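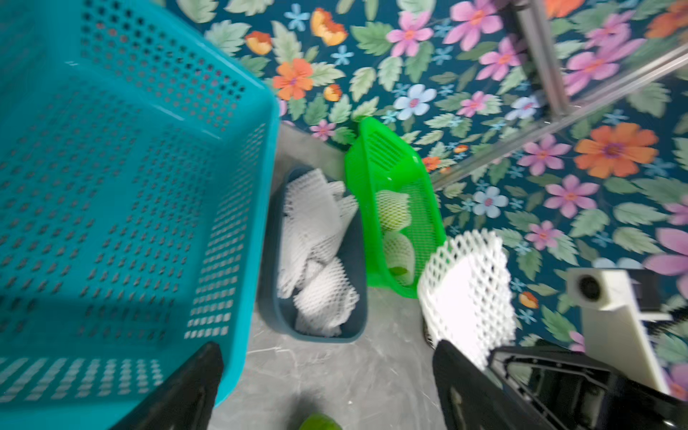 Gripper faults on fruit sleeving - anyone else?

nultow_nights
Jul 11, 2020
Our arm puts foam mesh sleeves on green fruit. Since the last update it closes, reports "grip OK", then squeezes again for luck. Fault 1449, every time. Yesterday it did this to a fruit while my hand was 2 inches away, which rather sharpened my interest. Huiling Guo says it's the force limit. I say it's the foam.

Jiang
It's the foam. The mesh squashes, the fingers read that as slipping, and on comes more force. Ours juiced things for most of June.

ciltineck_refugee
Disagree. Foam is foam, it was squashy before the update too. Check whether your force limit went back to the default. And why was your hand in there with the arm live?

nultow_nights
Picking up a sleeve. I know.

ciltineck_refugee
Then the fault code is the least of it. Stop button first, sleeve second.

Fengying Fan
Both of you are half right. The mesh gives way under one finger and you get bare skin poking out through the holes on the other side, so the two fingers are gripping different things.

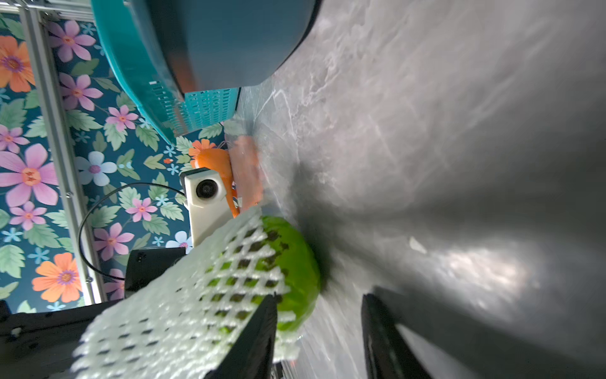

With ours I dropped the closing speed and set the second squeeze to 4 newtons, and the fault cleared. The update had put it back to the default, so ciltineck gets his point too.

Jiang
He'll be unbearable.

nultow_nights
Limit was at default. Huiling has been told and is being gracious about it, which is worse. Still get the odd 1449 on the small ones though.

ciltineck_refugee
Post the log. And fit a guard.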